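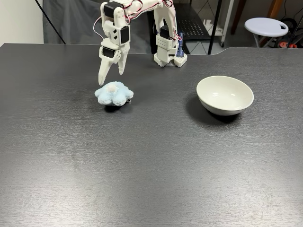 The arm that woke up too soon

I'd been told to bring a jumper, because the back workshop at Totis is chilly until lunch, and I'd been told not to touch the light-blue toy. I managed the jumper.

"Put it down exactly where you got it," said Helmi Kuusisto, very nicely, and then came over and moved it a tiny bit anyway. She has been teaching a small white robot arm called Akau to pick that toy up off a table and drop it into a bowl. She's been at it since the start of April, and by the time I turned up on Sun 2 May the arm had made 3132 tries. I'd come to Gremumby to ask her about try number 3132, because that's the one where it hit her.

It's a modest sort of thing, Akau. White printed parts, black motors at the joints, wires looping along the outside of it, a gripper with two flat fingers. I said it looked harmless and Helmi held up her right hand, where there was still a yellowish bruise across two knuckles.

"It's light, yes," she said. "So is a ruler, and you wouldn't want one of those across your hand either!"

So what happened? She'd been running it all morning without a hitch. The arm went out for the toy, got most of the way down and simply stopped. Then it sagged, "like somebody falling asleep on a train", until the fingers were resting on the toy. There was no error on the screen that she noticed. She waited a bit, decided the whole thing had lost power and reached in to rescue the toy from underneath.

"And that was the stupid part," she said. "I thought, it's limp, so it's off. It wasn't off. It just couldn't hear anything."

I needed that explaining twice (she was patient). The motors on Akau are strung together one after another, with the commands passed along the chain. A plug near the wrist had worked itself half out, so everything past it had gone deaf, and the program had dropped the power to the other joints when it stopped getting answers. But the program hadn't quit. It was sitting there trying to reconnect, over and over. When Helmi's hand nudged the wrist, the plug made contact again, the program found all its motors present and correct, and it carried on with the last thing it had been asked to do.

"It had 17 seconds of movement saved up that it thought it was late for," she said. "So it tried to catch up all at once."

It swung towards the bowl with her hand in the way. She swore in Finnish. The toy ended up on the floor.

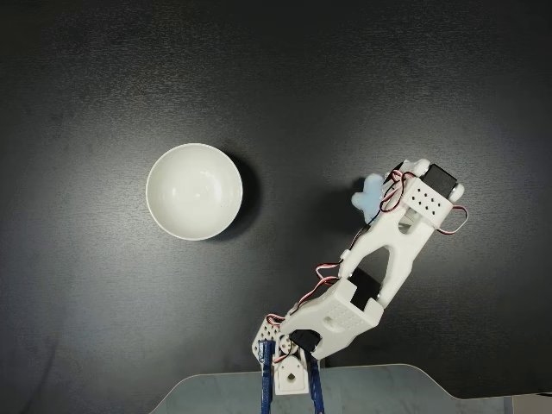 Finding the plug

Sigrún Eskildsen does the wiring for most of what gets built at Totis, and she joined us at this point with a mug of tea and a slightly guilty look. I asked whether she'd guessed straight away.

"No! I blamed the power supply," she said. "I blamed it for two days. We swapped it and I was very pleased with myself, and then the arm did the same thing again." Everyone kept their hands well back that time, she added.

What gave it away was the reach. Helmi went through her logs and saw that the dropouts all came when the arm was stretched far out to the right and the wrist was turned as well. Near the middle of the table it never happened. Sigrún had left loops in the wires so the joints could move freely, and there was plenty of slack at the elbow, but the wrist turned further on those long reaches than she'd allowed for.

"You look at a big tangle of wire and you think, well, there's loads of it," she said. "But it was the wrong wire that had loads. The one that mattered was short by 13 millimetres."

I asked if the moral was tidier cables. She pulled a face. Tight, tidy cables would be worse, she thinks, and she'd sooner have an ugly loop that moves than a neat one that tugs.

What they've changed

The plug got a longer lead and a dab of glue, but Helmi says that's the least of it. A cable will come loose again one day. What bothered her was that the arm could start by itself with a person leaning over it.

Now, if Akau loses touch with any motor, it forgets whatever it was doing. Getting it going again takes a key press at the desk, too far away to reach with a hand on the table, and the first move afterwards is slow, a crawl back to the resting position. There's a switch for the motor supply too, and the house rule is that you flick it before you reach in, even if the arm looks dead. Especially then, Sigrún said.

They tested it by yanking the plug out on purpose, 70 times, in all sorts of positions. I asked who did the yanking.

"Kyriakidis," they said together. Kyriakidis is a broom handle with a hook on the end. It has its name on a bit of tape and everything.

Helmi let me have a go with it before I left. I hooked the lead, pulled, and the arm slumped. I pushed the plug back in with my fingers (supply off first, I did remember) and we switched on and waited. Akau stayed exactly where it was. Helmi went over to the desk, pressed the key, and it crept back up at the speed of a bored tortoise.

She's carrying on with the toy and the bowl next week, starting the count again from one. Sigrún thinks that's mad and would have kept the old number.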